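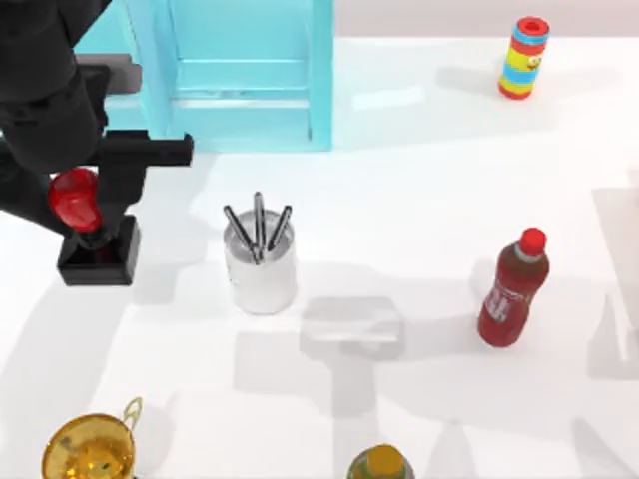

Rirkum Pop sim package – worth paying for before the arm ships?

saltby_dan
Running the trial of the Pop tabletop scene. Rendering is fine, including the shadows and the gloss on the small red object in the gripper. My question is contact. Does anyone have the paid tier?

V. Kushwaha
I have it. Paid adds friction per object and up to 15 extra props. The solver is the same one. With the default timestep, rounded parts creep in the grip after 4 or 5 seconds.

astanside
Disagree on the solver. Creep on my setup went away when I doubled the substeps. That is a settings problem.

V. Kushwaha
Doubling substeps cut my speed by half. For a paid product I count that as a defect.

saltby_dan
Is finger friction editable in the trial?

astanside
Read-only. Mass is editable – right click the object, Physics tab.

kettle9
Skip it if you only need reach checks. The trial does both arms already. I paid in July and have used the friction panel 2 times.

saltby_dan
I need grasping, so I'll try the substeps first and post timings.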